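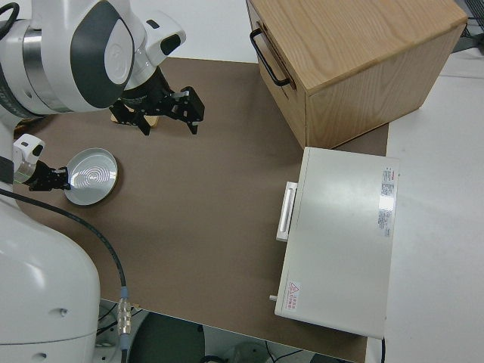 Figure 1. Two-arm cell with black grippers. Dish at the lower gripper, wooden block below the open upper one, drawer unit and white metal box on the right.

Unit 2: Household chores as manipulation problems
Instructor: Hanyu Hou
Handout revised June 1, 2021

2.1 The question

The question for this unit is whether a machine can do a household chore today. As stated it is too loose to answer. A chore has to be written as a start state, a goal state and a list of permitted failures. "Put the dish away" is three or four problems depending on where the dish starts, where it goes, and whether anything in between has to be opened.

2.2 Grasping thin objects

A shallow dish lying flat offers a two-finger gripper very little. The usual choice is a rim grasp: one finger inside the rim, one outside. Figure 1 shows such a grasp, with the dish slightly tilted. Points to note for the problem set:

The contact area is small and far from the center of mass. The weight of the dish produces a moment about the fingertips.
Friction at the fingertips must resist that moment. Closing harder helps up to a limit set by the gripper or by the dish.
A metal dish with ridges reflects overhead light. Depth readings on such surfaces are often missing or wrong, so the rim position may have to come from the color image or from touch.

The block is the easy case. It has flat faces and a top-down approach is available. Students should not carry success rates on blocks over to dishes.

2.3 Drawers and handles

A bar handle near the top of a drawer front can be grasped or hooked. Once the fingers close, the hand is constrained to the line of the slide. A position controller that is off by a few degrees will load the handle sideways and the drawer may bind. Compliance across the direction of pull is the standard remedy – see the Karakaya notes, section on hybrid control.

With two arms, one can hold the dish while the other opens the drawer. This removes a put-down and a second pick-up. It adds the problem of keeping the arms out of each other's way.

2.4 Reported results

The Drillbridge exercise set uses 200 trials per task with fixed object positions. The Vutari set uses 300, with positions changed before each trial. The two are not comparable. When reading any claimed success rate, find out who reset the table, how far the objects moved, and whether a dropped object ended the trial.

2.5 Working answer

Single picks of rigid objects: yes, under controlled conditions. Opening a known drawer: usually. A full chore in an unfamiliar kitchen, unattended: no. Shop-floor work does better where fixtures remove most of the variation.

Problems

2.1 Draw the free-body diagram for a dish held at the rim. Find the smallest grip force as a function of tilt.

2.2 Write start state, goal state and permitted failures for moving the dish into the drawer, first with one arm and then with two.

Reading: Pedorero, chapters 1 and 2.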